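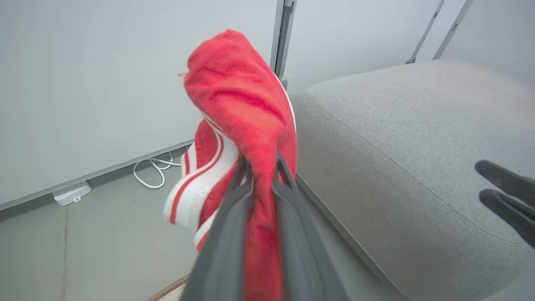 # Getting a Stain Out of Suede Without Making It Worse

*Updated 7/23/18, with a correction about vinegar from Geum-ok Shin, who was right.*

Suede is leather with the fuzzy side out, a design that invites the world to leave marks on it. You can still get most stains off at home if you work slowly and keep your hands away from the dish soap.

## What you need

- A suede brush, or a clean toothbrush you're prepared to retire
- A white pencil eraser (pink ones can leave pink behind)
- Cornstarch
- White vinegar
- 2 clean white cloths
- Paper for stuffing

Skip the newspaper. I stuffed a pair of tan loafers with the *Skellcombe* weekly once and could read the planning notices off the lining for years.

## Dry dirt

Let mud dry all the way. Overnight is good. Poking at damp mud only pushes it into the nap, and then you own a brown shoe.

Take out the laces, stuff the toe, and brush in one direction with short, light strokes. When the loose stuff is gone, go back and forth a little to lift the flattened fibers. Shiny spots that won't fluff up get the eraser. Press about as hard as you would on a crossword you weren't sure of.

## Grease

Salad dressing, bike chain, pizza. Blot it, then bury the spot in cornstarch and leave it for 12 hours. Brush it off and look. Old grease may need a second round, and very old grease may just need to be called character.

## Water marks

This feels wrong, but you fix a water ring with water. Dampen a cloth, pat the whole panel evenly from seam to seam, blot with the dry cloth, and let the shoe dry away from the heater. Brush once it's dry.

## Salt and everything else

Put a little vinegar on a cloth and dab. My first version said to rub, and Geum-ok wrote in to describe what rubbing did to her boots in March. Dab. The smell leaves when the vinegar dries.

Test it on the tongue first, especially with reds and dark blues, which like to travel. If color comes off on the cloth, stop there and take the pair to a repair shop.

## Afterward

A protector spray helps, used outdoors on a clean, dry shoe. Hold the can 9 inches away and give it two thin coats. Detlef Tiedemann prefers one thick coat, and his shoes look laminated.

Store them in a cloth bag. Plastic traps damp, and mold is a separate page.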